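Soft Things Corner: two grippers, one cushion

The Raluvwood workshop has spent most of November comparing grippers, which is a grand way of saying we have been picking up the same cushion. We now have 237 logged attempts between the Fisado fingertips and the older Simiyu set, and I can report that a cushion is harder work than an engine block. An engine block stays the shape it was when you planned the grasp.
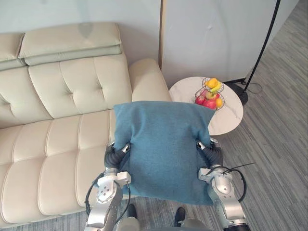
Pinching from both sides looked easy on paper. Each arm runs happily enough alone, but get the two slightly out of step and one starts tugging while the other is still thinking it over. We dropped the closing force twice and slowed the lift. That cured most of the tugging and made everything else take ages, so the kettle did well out of it.

Then there are the wrist cameras. The Vorkosham controller wants a clear view of the contact point, and fabric has a habit of folding itself over exactly that. We tried trusting the head camera for the approach and the wrist for the last bit, with a handover in between that I would call abrupt.
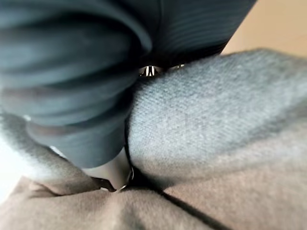
One reader, who has followed this since the spring, wrote in to say that we are fussing over cameras when we should be reading motor current, and that a finger knows it is squeezing something long before a lens does. The same letter asked why we hadn't published the failed grasps along with the good ones.

Fair on both counts. Current is logged on all 237 runs, and the failures will go up next month once the file names make sense to somebody other than me. As for the fingers, Fisado is ahead on thin edges and Simiyu on anything plump – I had money on the opposite. Cable routing is still a nuisance with either.

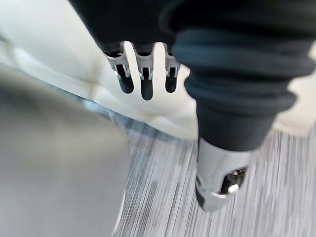 Next up is a slower handover between the cameras, then the same tests with a folded blanket. Bring your own blanket if you have one you don't mind losing to science.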